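The Bottle Shift

At half past seven in the morning the lights come on along the first floor of a former carpet warehouse in Kerkville, and Javiera Leiva starts the day as she starts most of them, by picking up a bottle of water from across the room.

She doesn't touch it. She stands at a bench with a handle in each hand, and a pair of arms on a white table does the reaching for her. When she squeezes, the fingers close. When she turns her wrist, the machine turns too, a fraction of a second later. She sets the bottle down, presses a pedal to save the attempt, and does it again.

Leiva is one of six operators at Trarau, a small company that teaches robots to handle household and shop goods. Her job title is demonstrator. Before this she worked in a bakery, and she says the hours are better and the floor is just as hard.

The idea behind the work is simple enough. A programmer can write out the steps for lifting a bottle, but the steps tend to fall apart when the bottle is moved, or half full, or a different shape. So the company records a person doing the task through the robot, many times over, and uses the recordings to train software that picks its own movements. The target for each task is 1000 good attempts. An attempt is good if the operator would be content for the robot to copy it.

That last part causes most of the arguments. Lambros Mavromatis, who runs the operators' room, keeps a list of habits he wants people to lose. Hovering is one. New starters bring the hand close to the object and then wait while they make up their minds, and a robot trained on those recordings will wait as well, for no purpose of its own.

"It learns your nerves," he says. "I had a lad who gave a small shake before every grasp. He'd no idea he was doing it. We trained on a week of his work and the robot shook."

The recordings were thrown out. The lad stayed and is now one of the quickest on the team.

Bottles are harder than they look. The plastic gives when it is squeezed, and a full one behaves differently from one that has been drunk down to the label. Clear plastic is also awkward for the cameras, which may pick up the table through it. Operators are told to come in low and from the side, and to spread the fingers well before they arrive.

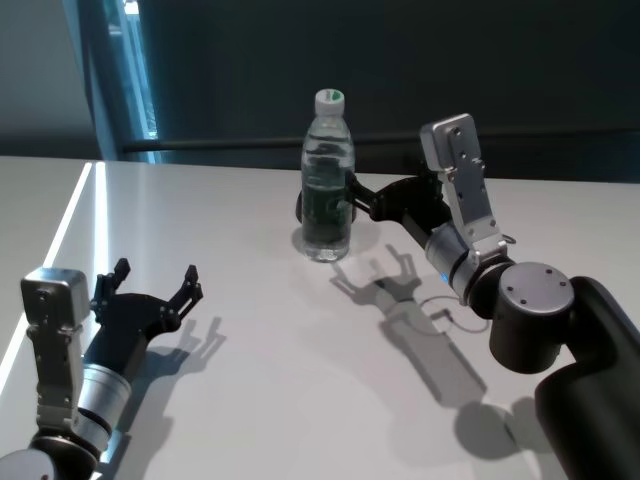 Having two arms makes the job slower to learn. Most people favour one hand and forget the other, and the forgotten arm drifts into the way. Leiva spent her first month with her left elbow pinned against her ribs to stop it wandering. She now uses the left arm to steady things while the right does the fine work, and swaps over after lunch so that the recordings aren't all one-handed.

There is another way to teach, and Trarau uses it for some jobs. The motors are slackened and the operator takes hold of the arm itself and leads it through the movement. Glykeria Moschos, an engineer who came from a packaging firm called Jetero, prefers this for anything that involves pushing or wiping. With your hand on the arm you can feel when it meets the table, she says, and with the remote handles you can't, or not yet. The drawback is that the person's own hands and sleeves end up in the camera's view, and the software may come to expect them.

Moschos would like handles that push back. A trial pair was ordered in September and went back within the month, after two operators complained of sore thumbs. She is still looking.

A session lasts 38 minutes, then there is a break, and nobody does more than five sessions in a day. The limit came from the operators. Mavromatis had wanted longer stretches, but when he went through the files he found the failures bunched up at the end of each one: dropped bottles, knocked bottles, grasps that closed on air. Some failures are kept on purpose, along with the recovery that follows, so that the robot has seen what to do when a bottle goes over.

The customer for the present batch is Chatzigeorgiou, a family grocery wholesaler that wants help restocking its chilled shelves at night. Kathleen Duggan, who handles the contract for them, visited in the spring and asked for a turn. She knocked over the first bottle and the second. By the end of the afternoon she had three attempts good enough to save – they are still in the set, under her initials.

She is cautious about what she has bought. The shelves in the shop are deeper than a table and the bottles stand in rows, with a price rail along the front that gets in the way of everything. Iraklis Andreadis, her night manager, has asked whether the arms can cope with shrink-wrap. They can't at present. Leiva has been told that wrapped packs are next on her list, once the single bottles are finished.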